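Clearing the Workbench in One Evening

I love a clear work surface more than almost anything else in the house, and I will happily give up a whole evening to get one! Mine is the long bench by the back door, and by the end of winter it collects everything: string, seed packets, the good scissors, three tape measures (I only ever bought one).

Start by taking everything off. Yes, everything, even the heavy vise if yours unbolts. Put it all on an old sheet on the floor and wipe the top down twice, first with a dry brush for the grit and then with a damp cloth and a drop of dish soap. Let it dry with the window open before a single thing goes back.

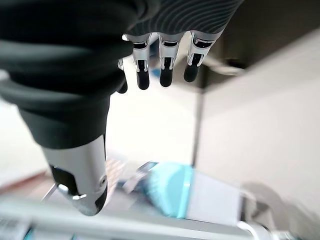
Now for the fun part, which is deciding what has earned its place. I keep 4 things out all the time: pencil, square, small hammer, glue. The rest goes in shallow drawers, and I do mean shallow, because deep ones turn into soup within a week. Small screws go in lidded jars, sorted by length, with a strip of masking tape on the front. Write on the tape before you stick it down, it's so much easier!

If the top is bare wood, rub in a thin coat of paste wax and buff it the next morning. Dried glue pops right off a waxed bench with a plastic scraper. I do mine in September and again at the tail end of winter.

Posted 27th February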